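Vonetcombe Transfers: a README for the player moves list

Last updated 2 July 2024

Welcome, and thank you for stopping by! The list holds 2000 player moves in the Wascombe league (loans, free transfers and paid deals), one move to a row, gathered from match programs and club notices by people who simply love the game.
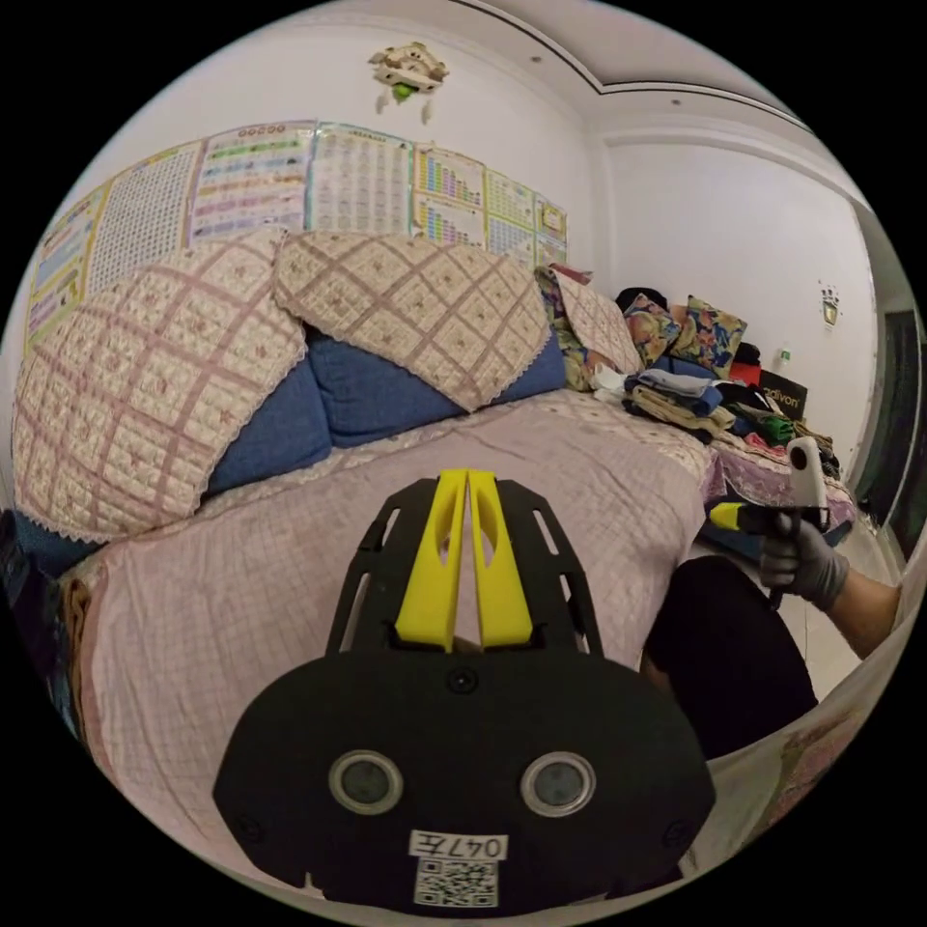

Loans gave us the most trouble, I must say. A player goes to Sotavum until November, comes home, goes out again, and every paper words it differently. I did a good deal of the sorting at home, with clippings spread out over a pink checked sheet like the one on the bed here, and each spell away ended up with its own row.

Fees are left blank unless both clubs gave the same figure, and 300 rows are blank for that reason.

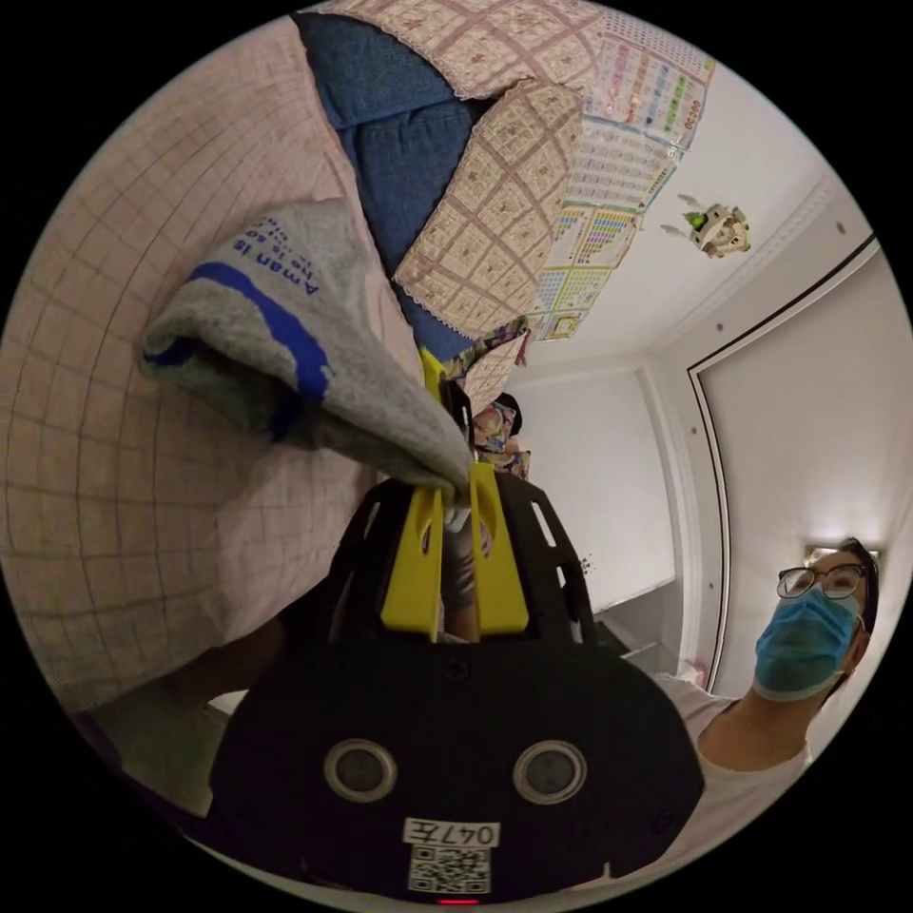
Shigeru Yoshida wrote to say that a blank fee and a free transfer looked the same in the old file, and he was quite right, so free moves now carry a plain 0.

Savolainen changed its club name partway through, and 34 rows still use the old one. We'll get to them! 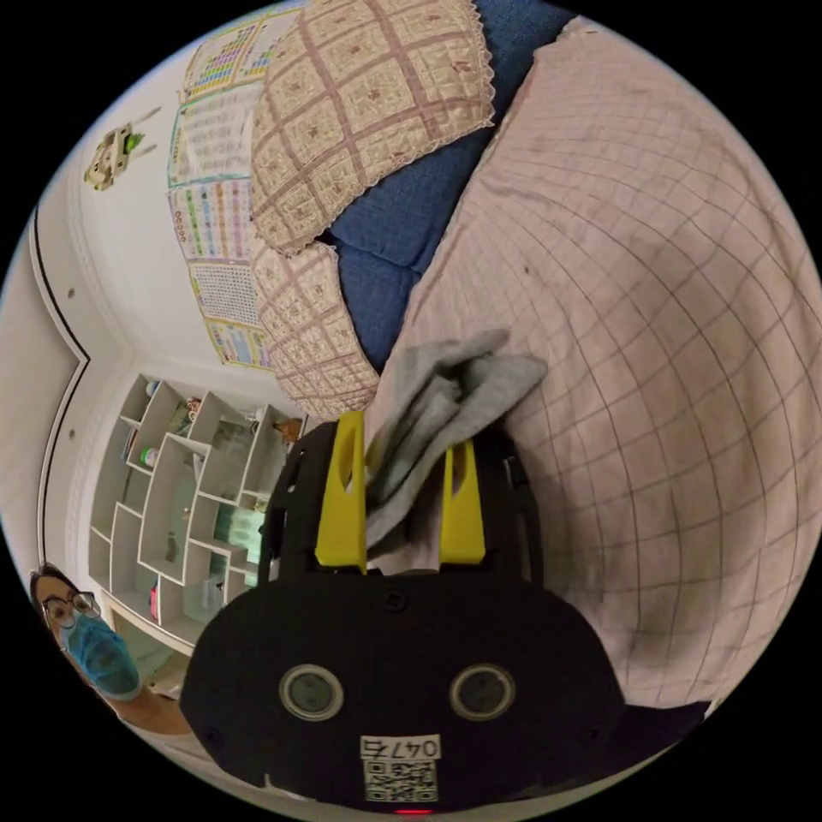

Are youth players in the list?
Only once they have signed a senior contract. Trial spells are left out too.

Corrections are always welcome, and a scan of the program helps a great deal.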